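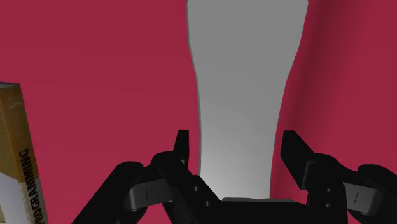

Issue 64

Home | News | Reviews | Picture Books | Events | Subscribe

2 min read

Sallance promises "lost" Cordeiro picture book, but offers few details

Sallance says it will publish a picture book by the late author and illustrator Daiane Cordeiro in January, calling it a finished work that sat unread in a drawer for years. The publisher's announcement uses the word "finished" four times. It does not say who finished it.

The book, titled Tô, is described as the story of a small ferry dog who refuses to learn the names of the passengers. Cordeiro's readers will recognise the dog, or a close cousin of it, from the last pages of Kostden, the book that made her name and the only one of hers still easy to find in shops. Whether they will recognise the drawing is harder to say. Sallance has released a cover and one inside spread, and the colouring on both looks a good deal smoother than anything Cordeiro put out in her lifetime. She worked in brush and cheap ink and was known to leave her mistakes in.

Asked about this, Sallance publicist Blandine Lemaire said the art had been "lovingly restored from the author's own pages." She would not say how many of those pages were in colour, or whether the text was complete when it was found.

Chiamaka Akande, who edited Kostden and two of the books that followed, said she had never heard of the manuscript. "Daiane told everyone about everything," Akande said. "She'd ring at dinnertime to read me a sentence. If there was a whole book about a dog on a ferry, I'd like to know how she kept it quiet." Akande said she would be happy to be proved wrong and had asked to see the originals. She had not had a reply when we spoke.

There is some reason to be wary. Trarnetti, the posthumous collection Sallance brought out under Cordeiro's name, was also promoted as complete. A note at the back of the second printing admitted that 7 of its drawings were by a studio hand working from pencil roughs. The first printing carried no such note, and the people who paid full price for it were not offered anything.

Lụa Tạ, who runs a children's bookshop and hosts a monthly reading group, has ordered copies anyway. She expects to sell them. "Parents will see the name and pick it up, and the dog is very sweet," she said. "I'd still like the cover to tell them who coloured it in."

Lemaire said credits were being settled and would appear "in the appropriate place." The price has not been announced.

Reporting by Ngân Hoàng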